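Home | Topics | Ask the community | Members | Log in

Laundry automation at work - what happens to the people on shift?

Iman Morsy
Posted in Small Workplaces, Sat 17 June

I supervise the laundry side of a care and cleaning company called Clernodach. There are 9 of us. We wash work clothes and linens for clients, mostly in ordinary stacked machines in small apartments and offices, so no big tunnel washers or anything like that. Management has signed up with Vonberg for a robot arm that loads and unloads, starting in July. They say no layoffs.

My team is asking me what their day will look like and I don't have much to tell them. Two of them are close to retirement and not happy. Has anyone been through this? I want to know about hours, pay grades and who ends up doing what.

Yaryna Kravets

We went through it at El-Sayed, a different supplier but the same sort of setup. No one lost a job, but the work changed more than we were told.

Before, one person did a whole load from start to finish. Now the arm does the moving and the person does the sorting, the pockets, the stains and the folding. The lifting and bending went way down, and my back is better for it. The boring part went up. Some days I spend most of the shift standing by, clearing stuck sleeves and pressing resume.

Get these settled in writing before July:

- Who is allowed to stop the machine. Ours was "the shift lead" at first, which was useless when the lead was on break. Now everyone can.
- Whether minding the robot is a higher grade. We got a raise after 5 months of asking. Ask first.
- How loads are counted. They had us on 100 loads a week per person and kept the number while the arm was still slow. People got written up for that.
- Training during paid hours, for the whole team and not only the younger ones. The oldest person on our shift turned out to be the best at it.

Telmo Escobar

just find a new job now, they always say no layoffs

Crisóforo Ochoa

I wouldn't go that far. I do setup and shift training at Clurkis, and we still have all 3 people we started with on the home laundry line.

What I'd add to Yaryna's list is to have your team in the room when the workstation is laid out. They know where things snag. Our layout is simple: clothes in a round bucket on the floor, where the gripper can reach in, and the dryer door swung wide. We put bubble wrap over the lower lip of the dryer opening and down the front. That was suggested by a woman who had been doing laundry for years, and the engineers took it up the same day.
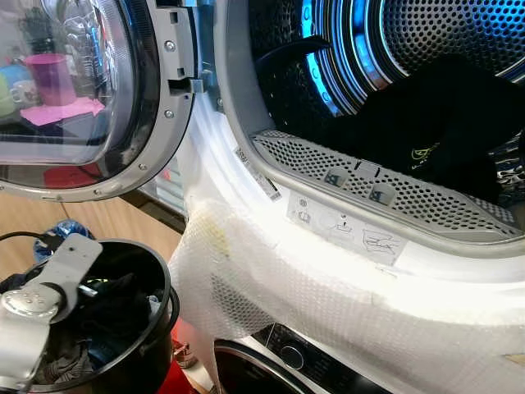
Things that stayed with people at our place

Checking the lint filter between loads. Reading care labels. Deciding what is dark enough to go in with the darks. Anything a client is fussy about. We wrote these down as a job description so they would count as skilled work, and that helped with the pay talks.

On the two who are close to retirement - ask them what they want. One of ours moved to folding and client pickups and hasn't touched the arm. Nest Pumphrey, our rep, got that put in as an option for everybody.

Recent in Small Workplaces

Can my boss change my break times without notice?
Stacked dryer stops before the cycle ends
Who pays for work shoes?
Moving from night shift to days
Splitting tips when one person does deliveries

Contact us | © Community Help Pages | Back to top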